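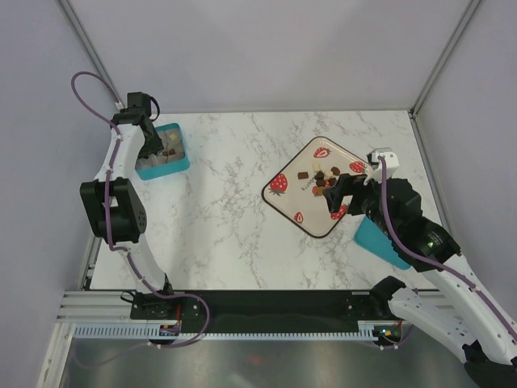 自己做的巧克力怎么寄，才能完整地到别人手里

最后更新：2021年11月5日

又到十一月了，我家厨房从这个月开始基本就是个小型巧克力作坊，要一直乱到过完年。做巧克力的教程网上多得很，我自己也写过好几篇，可是每年留言里问得最多的都是同一件事：做好了怎么寄？所以干脆单独写一篇，把我这几年的做法都放进来。

先说我翻过的最大的一次车。那年我给Anikó Hegyi寄了一盒榛子夹心，包得里三层外三层，自我感觉特别好，结果她发来的照片里，榛子碎全掉在盒底，有两颗还粘在盖子上（她倒是很给面子，说味道很好）。问题出在我盒子上面留的空隙太大，巧克力一颠就跳起来了。从那以后我每次封盒之前都要晃一晃，听到里面有响声就拆开重来。

一、先想好寄什么

不是每种巧克力都适合上路。我的经验大概是这样：

纯巧克力片、坚果巧克力块最好寄，外壳结实，放得也久。
模具做的夹心也可以，前提是壳要够厚。我做要寄的那批，壳会多倒一层，牺牲一点口感，换个安心。
裹可可粉的松露麻烦一些，粉会蹭得到处都是，而且鲜奶油多，放不住。真要寄就选最快的那种快递，并且提醒对方收到马上放冰箱。
带新鲜水果的，请当面送，或者自己吃掉！

如果一盒里要混着放黑巧、牛奶巧和白巧，味道重的（咖啡、薄荷、橙皮这些）最好单独装一盒。我有一次把薄荷的和白巧克力放一起，打开以后整盒都是牙膏味，白巧吸味道真的太厉害了。

二、调温要老老实实做

你可能想，不是讲寄东西吗，怎么又说调温。因为没调好温的巧克力在路上最容易出毛病：表面发白、发软，手一碰就是一个指纹。调好的巧克力收缩得好，表面亮，掰开有脆响，对路上那点温度变化也没那么敏感。

我用的温度，黑巧操作时保持在32度，牛奶巧29度。不同牌子会有差别，包装袋背面一般印着曲线，以那个为准。温度计别省，我以前靠嘴唇试温，试了一整个冬天，成功率不提也罢。

测试很简单，拿小刀尖蘸一点抹在烘焙纸上，放在阴凉的地方等几分钟，表面干爽有光泽就可以用了。要是还黏糊糊的，或者有一道道的花纹，就重新来一遍。巧克力可以反复融，不浪费。

三、脱模以后先别急着装

这一步我以前总是偷懒。刚脱模的巧克力看着硬了，里面其实还在慢慢结晶，直接装盒容易把表面压花。我现在都会放一个晚上，房间凉一点，别晒到太阳，上面松松地盖一张烘焙纸挡灰。

冰箱我一般不用。冷藏拿出来以后表面容易结一层水汽，干了就留下白白的糖霜斑，吃是能吃，可送人总归不好看。家里实在太热没办法的话，先装进密封盒再进冰箱，拿出来以后等整盒回到室温再打开，中间千万别手痒掀盖子。

拿的时候戴一副薄棉手套，或者一次性手套也行，指尖只碰侧面，动作快一点。

四、选盒子

我喜欢里面有分格内衬的盒子，每颗有自己的小窝，不会互相撞。装之前先拿一颗试试大小：格子太大，巧克力会在里面打滚；太小又得用力往下按，边角就掉了。格子偏大的时候，垫一个小纸托就刚刚好。

盒子买回来记得先敞开放两天散散味。纸盒和印刷油墨的味道平时闻不太出来，闷在里面几天就很明显了。我在Brurnercombe一家叫Lovurent的小店买过一批，样子好看极了，就是胶水味重，在窗台上晾了差不多11天才敢用。

装好以后，在巧克力上面铺一张软垫纸，再盖盖子。垫纸的作用就是把那点空隙填上，如果一张不够就折一下。盖上，轻轻晃，没声音就过关。

五、外箱和保温

盒子外面先套一个干净的食品袋，封好口，防潮也防串味。然后：

找一个每边都比盒子宽出两指的纸箱，太大太小都不好。
箱底铺一层揉皱的纸，把盒子平放在中间。
四周塞紧，上面再盖一层，合上箱盖时要能感觉到一点点回弹。
箱子接缝用胶带贴成“工”字形，底部也贴。
在上面写“请平放”，画个向上的箭头。有没有人看是另一回事，写了总比没写强。

天凉的时候这样就够了。如果收件地方暖和，我会加一层铝膜保温袋和一块冰袋。冰袋一定要用毛巾或者厚纸包起来，放在盒子旁边，别直接贴着，不然靠近的那几颗会受潮发白。Shalini Garg教我一招：把冰袋提前用双层袋子装好，万一破了，水也漏不到里面去。

顺手称一下再出门。我上次那箱连冰袋一共716克，心里有数，在柜台前就不用现算邮费了。

六、什么时候寄

尽量挑一周刚开头的时候寄，别让包裹在仓库里过周末。寄之前看一下两边的天气预报，遇到回暖的日子就晚几天。还有，一定跟收件人说一声！惊喜固然好，可是一盒巧克力在暖气旁边的门厅里躺三天，最后谁都惊喜不起来。

我还会在盒子里塞一张小卡片，写上每种口味、有没有坚果和奶、哪天做的、最好什么时候吃完。过敏这件事别靠记性，写下来最踏实。

大家常问的几个问题

收到的时候表面发白，还能吃吗？
多半是温度变化弄出来的油霜或者糖霜，没有异味、没发霉就可以吃，口感会差一点。我一般切碎了拿去煮热可可。

可以和饼干装一箱吗？
可以同箱，别同盒。饼干会吸潮，巧克力会串味，分开密封就没事。

寄国外行不行？
先查对方国家对食品的规定，尤其是带奶和带酒心的。我只寄过两次，都是纯黑巧，都顺利到了，再复杂的我就没有经验了，不敢乱说。

壳裂了怎么补？
小裂缝用刷子蘸一点调好温的巧克力抹上去，等干。大裂缝的就归自己了，泡杯茶慢慢吃。

下一篇打算写酒心的做法，我还在试糖壳的配方，上一锅全漏了，等我做出能看的再发上来。

订阅邮件通知：留下邮箱，新文章发布时会收到提醒，可随时退订。

联系我 | 版权所有，转载请先留言 | 返回顶部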